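Notes on putting up a corner shelf, the small black metal kind with slots. Typing this fast before work, sorry for typos.

## What you need

- the shelf
- pencil, small level
- rubbing alcohol and a rag
- the sticky mounts it came with (Homora sent 3, I used 2)
- a clear table. Really clear.

## Do this on the table first

Wipe the table down. Grit scratches a shiny top and it'll scratch the paint on the shelf too. Then lay the shelf flat, pointed corner away from you, curved front toward you. That's how it'll sit in the wall corner, so you can work out left and right now and not with your arms over your head.

Check the lips. Mine has low ones on both straight sides and along the curve. Run a finger along each. Any rough bit, hit it with a nail file, 6 strokes or so.

Slots: poke a cotton swab through if there's paint blobs in them. Matters for a shower, water has to get out. 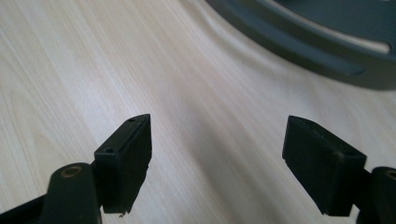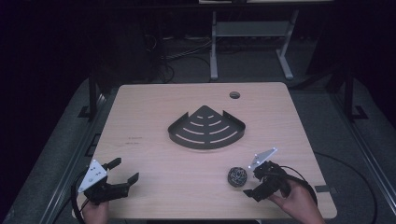
*Pale wood tabletop in both, black corner shelf lying flat in the second.*

Lattice ball goes on the shelf later, just decoration. Keep it on the table for now to see if you like the size next to the shelf. Skip it if the shelf's going in a bathroom.

## On the wall

1. Hold it in the corner at the hight you want. Pencil line under both sides.
2. Level. Corners lie, check both walls.
3. Alcohol on the wall where the mounts go. Let it dry.
4. Stick mounts, press hard, count to 27.
5. Leave it alone overnight. Don't hang the shelf yet!!
6. Next day, shelf on, push down gently, then load it.

## If it wobbles

Usually one mount is lower than the other. Peel, clean, new mount. Milagros Navarro wrote in to say a folded strip of felt under one side works to. Haven't tried it in a wet room, fine in the hallway.

Painted wall less than a month old: wait. The mount will take the paint off with it.

Heavy shampoo bottles at the back, small stuff up front by the curve.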